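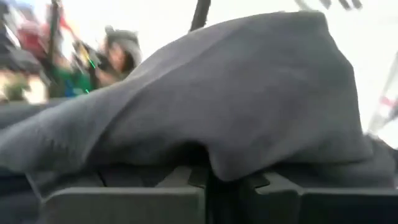 Courses > Home Textiles > Evening Program > Handout 4: Folding and Caring for Heavy Cloth

Handout 4: Folding and Caring for Heavy Cloth

Welcome back, everyone, and thank you for staying so late last time. I promised to write up what we covered at the tables, and I have added a few things that came up while people were putting their coats on, which is so often when the best questions arrive. Please bring this sheet with you for the next session, along with one piece of heavy cloth from home. A throw, a curtain panel, a thick tablecloth, whatever you have. It doesn't need to be in good shape.

1. What we mean by heavy cloth

In this course I use the word loosely. I mean any fabric that keeps a shape of its own for a moment when you pick it up. A bed sheet hangs more or less straight down from your hands. A wool blanket or a thick fleece makes big rounded folds and stands up a little at the top, like a small tent, and it will hold a crease that you didn't ask for. You remember the dark throw that Hüsnü Tuncer brought in, and how it kept wanting to go back to the way it had been folded in his closet all summer! That stubbornness is what we are learning to work with.

2. Finding the corners

Most of the trouble people have with folding comes from starting too soon. You grab the nearest edge, you give it a shake, and now you have a long diagonal crease running across the whole piece and one corner tucked somewhere in the middle. So, before any folding:

Lay the cloth down loosely on the table and find one edge.
Run the edge through your fingers until you come to a corner. Hold it.
With the other hand, keep going along the same short edge to the next corner.
Lift both together, let the rest hang, and wait a moment for it to settle.

On dark fabric the edges are hard to see, and you will do better by touch. A hem is thicker than the cloth around it, even when it is only turned once. If your piece has no hem at all, feel for the place where there is one layer and then nothing. (Hüsnü Çınar does this with his eyes closed and is faster than I am.)

3. The flat fold, step by step

This is the one we practiced most, so I will go slowly.

Spread the cloth out as flat as your table allows. If it hangs over the side, let the same amount hang on both sides or the weight will pull it away from you while you work.

Smooth from the middle outward with the flat of your hand. Don't press hard. Shallow wrinkles will mostly go by themselves, and the deep ones need to be lifted and laid down again, because pushing only moves them along.

Bring the two far corners to the two near corners. Match the corners first and worry about the edge afterward.

Smooth again, from the fold toward yourself.

Fold in half the other way, and then in thirds. With a very thick piece, stop at half. A fat bundle that sits quietly on a shelf is better than a tight one that springs open.

Several of you asked about doing this alone with something really large, such as a full-size bedspread. My own way is to use the bed as the table and walk around it. It takes longer and I don't mind that.

4. The roll

For cloth that marks easily, rolling is kinder. Fold once lengthwise, then roll from one short end, keeping your hands wide apart so that the ends stay even. Tie it with a strip of soft cotton if you must, though never with elastic. We used the cotton tape from Sandurel, which comes in a roll of 40 yards, and there is still plenty in the drawer if you would like a length to take home.

5. Washing and drying

Always read the sewn-in label first, and if it has been cut out, treat the piece as the most delicate thing it could possibly be. Cool water, a small amount of soap, and a lot of room in the machine. Dark cloth should be washed with other dark cloth, and turned inside out if it has an inside.

Dry it flat if you have the space. If you have to hang it, put it over two lines a little way apart so the weight is shared. Every 15 minutes or so for the first while, go and shift it along by a hand's width - it makes a great difference to the line you get across the middle.

Fluff is the other complaint. A soft clothes brush, used in one direction only, will do nearly everything a sticky roller does, and it is gentler on a matte surface.

6. Putting it away

Clean, fully dry, and somewhere with a little air. Take each piece out in October, shake it, and fold it along different lines from last year. I know this sounds fussy, but my mother's curtains wore through exactly along the folds and nowhere else, and I have never quite forgiven myself.

For next time

Bring your cloth, unfolded. Just push it into a bag, please, I want us to begin with a proper heap.

Try the corner exercise from section 2 at home with the lights low, and note down where you got stuck.

Read the pages on weave and weight in the Toprak booklet. You can skip the table of fiber blends, we will go through it together.

If you missed the session, the sample box is on the shelf in room 613 and you are very welcome to go in and handle everything. Put the samples back in any order you like, I always sort them again anyway.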